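Home Essays About Archive Subscribe

In Praise of the Boring Potluck Dish

I want to stick up for the plain baked potato. Also the pot of white rice, the bag of rolls, and the bowl of carrots that someone cut up in the car. I've been going to potlucks most of my adult life, and I'm convinced we have made them much too hard on ourselves.

My neighbor Noemi Esposito started the one on our street. The first few were great! People brought what they had, we ate off our laps, and the kids ran wild until it got dark. Then Harish Shenoy showed up with a lamb dish that took him 2 days (it was incredible, I still think about it) and something shifted. The next month there was a layered cake. The month after that there was a sign-up sheet, and by December the sheet had a column for "theme."

I'm not blaming Harish. He loves to cook, and a person who loves to cook should be allowed to go nuts. What bothers me is how the rest of us reacted. I spent $39 on cheese once. I was so worried about looking lazy that I bought cheese I couldn't pronounce, put it on a board I also bought, and then watched everyone line up for a slow cooker full of beans.

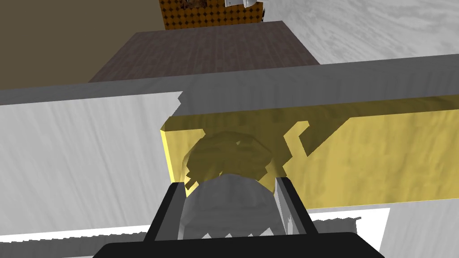 The beans were Wendell Kapoor's, by the way. He makes them every time, the same way, with an onion and some kind of smoked pepper, and he has never once said sorry for them. I asked him if he ever got tired of making the same thing and he looked at me like I'd asked if he got tired of his own front door.

We lost a few families along the way, and I think this is why. One mom told me she'd skipped three in a row because she was working late and "couldn't bring just chips." Just chips! I would have eaten those chips. I'd have stood next to them all night and been rude about sharing.

A potluck is supposed to be the easy kind of party, the one where no single person gets stuck with the bill or the dishes. Once everybody is trying to impress everybody, we've all taken on the job of hosting — and we still have to carry a hot pan down the sidewalk.

So I've gone back to potatoes. I scrub them, poke them, bake them, and wrap them in a towel. I bring butter and salt, and sour cream if I remembered to buy it. Last time Harish took two and put his fancy lamb right on top, and he said it was the best thing he'd eaten all night. Noemi has crossed out the theme column, and the mom with the late shift is down for chips.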